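My afternoon at the Stesgate open day

I nearly skipped this one. Stesgate is a 90 minute drive for me, it was December, and the forecast said sleet the whole way. But the Leinonen building only opens its doors once a year, and I'd been told the coffee was free (it was, and it was good!), so off I went.

Parking first, for anyone planning a visit. Ignore the lot by the main gate. It was full by 10 in the morning and the overflow field was mud. I found a spot behind the Omex warehouse and walked over, 3 minutes at most. Entry was free, but you had to sign in and wear a paper sticker that fell off my coat twice.

Downstairs was mostly the Zitlow workshops: a bookbinding corner, a very loud woodshop, and a long table of old radios you were allowed to fiddle with. I stayed with the radios far too long. The leaflet said 235 visitors the year before, and I'd guess they beat that easily, going by the line for the restroom.

Upstairs was calmer, and it's where I finally got to see the tabletop room. The theme was everyday clutter, the kind that collects in a hallway or on a kitchen counter – keys, candy bags, party glasses, ornaments. I loved it. I have a drawer at home that could have been an exhibit. The keys were my favorite, a proper grown-up bunch with a red plastic tag, a little coiled spring and a flat metal tool shaped like a bottle opener or maybe a spanner. I do like a key ring with some history on it. And the gold wire ornament, all curls and spirals on its round black base, is exactly the sort of thing my aunt kept on her piano.

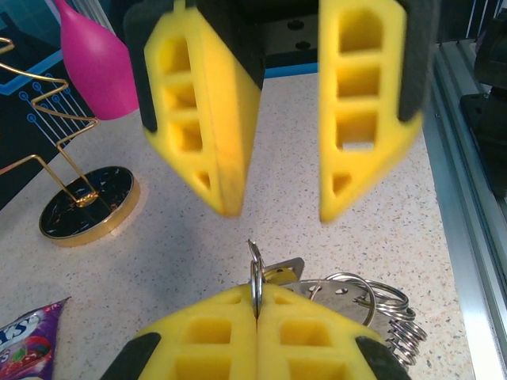
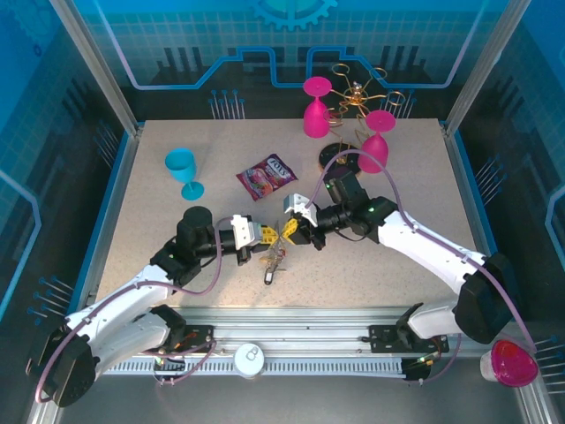

The Fox's bag is in the one with the pink and turquoise glasses.
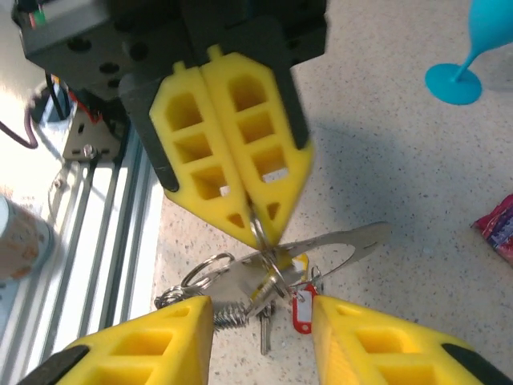
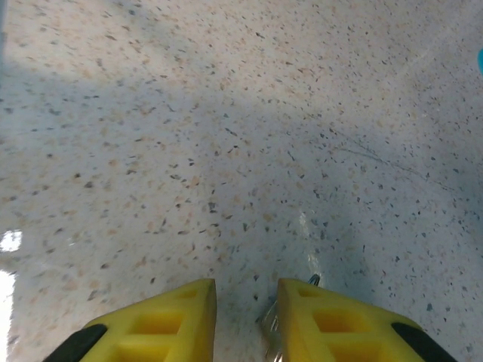
I came home wanting to sort out my own keys, by the way. I have at least two that open nothing I still own, and one I'm pretty sure belongs to a bike lock I lost in college.

Food was the weak spot. There was one soup, lentil, and it ran out before I got downstairs again, so lunch was a granola bar in the car. Bring a sandwich. Bring cash too, as the secondhand book stall didn't take cards and I had to leave a very nice atlas behind.

The last talk started at 3 and ran 30 minutes over, with people standing in the doorway in their coats. I slipped out before the end to beat the sleet and hit it anyway, just past the bridge. I'll go again next year, but earlier, and in boots.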